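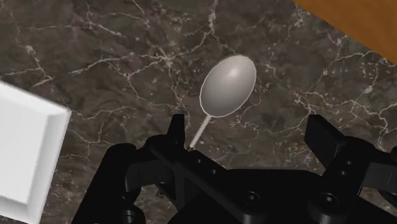

4.2 Spoon task in simulation

Figure 3. Wrist view of the spoon task, rendered on the dark marble counter. The spoon handle ends between the two gripper fingers; part of the white dish is at the left.

The spoon task was the second of the exercises set for the student teams at Skesurside. Each team wrote its own controller in Nomby, the course simulator, and had to pick up the spoon and place it in the dish. We kept the veined marble for all graded runs. Early versions of the course used a plain gray counter, and controllers tuned on it often mistook a bright vein for the spoon handle once the surface changed.

Nine teams handed in a controller, and the graded set came to 330 runs. A run ended when the spoon was let go or after 10 seconds without arm motion. Teams could use the wrist view alone or add the joint readings - most used both.

Two baselines were supplied. Girik looks for the long axis of the spoon and closes across the handle. Haugen works from the bowl end and is slower, but it needs no tuning for the counter texture. Grasp errors for both are listed in Section 4.3.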